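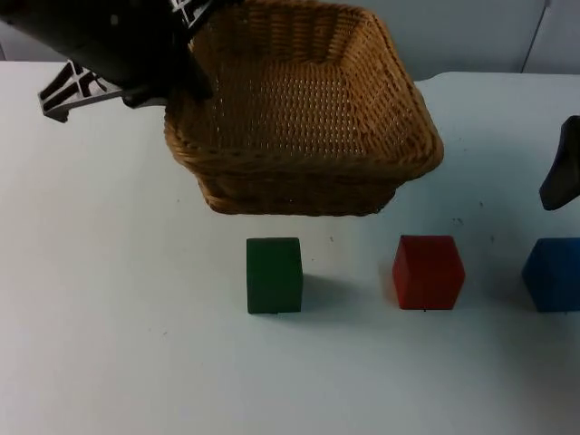

Baskets, and what I keep in them

My mother kept onions in a basket, and bills in a basket, and for a couple of years in the eighties a very bad-tempered cat slept in a basket too, so I suppose it was always going to end up this way. I have lost track of how many are in this house. My husband Raed claims he could tell you, but he has been told not to.

The ones I come back to again and again are the plain rectangular ones with a rolled rim and sides that lean out a little. Round baskets are lovely to look at and I've bought plenty, but they waste the corners of a shelf something dreadful, and whatever you put in them slides down to the middle and sulks there. A rectangular one sits flush against its neighbour. It takes envelopes, it takes tea towels folded in thirds, it takes a row of spice jars standing up (lying down if you must, though then you can't read the lids). And the sloping sides mean you can get your hand in past the jars without knocking everything over.

I had a big sort-out in January, as everyone does, and started with the shelf by the back door, which had become a sort of museum of odd gloves. Everything came off and went onto the kitchen table. Dog lead, bicycle lights, seed packets, a tin of shoe polish that had dried to a biscuit, and 40 clothes pegs, which I did count because I wanted to know whether I really needed to buy more. I did not. They now have a basket to themselves, and it goes out to the line and comes back in again with me, at least on the days when I remember it before the rain does.

My friend Carla came over halfway through and was no help at all. She sat with her coffee and picked things up and said "oh, you can't throw that away", and so I have kept a brass hook that fits nothing. But she did tell me about the market hall at Skolcombe, where there is a stall right at the back with proper woven baskets, golden brown and tightly made, stacked inside one another like flowerpots. I went the following week and came home with three. I'd meant to buy two.

A word on looking after them, as I get asked. I used to wipe mine with a soaking cloth and wonder why they went grey and smelt of pond. Now I take them outside, turn them upside down and give them a good smack on the bottom, and you would be amazed at the crumbs. Then a dry brush, the sort you'd use for pastry, worked along the weave and under the rim where the dust packs in. If something sticky has got on them I'll use a barely damp cloth and stand them somewhere airy until they're dry right through. Not on the radiator! I cracked a good one that way.

Lining them is a matter of taste. I line the one for bread, with an old pillowcase cut down and hemmed (badly), and the one for wool, so nothing snags. The rest I leave bare so the air can get in.

The airing cupboard is next. Rima has asked for photographs when it's done, and I've told her she may be waiting until the clocks change.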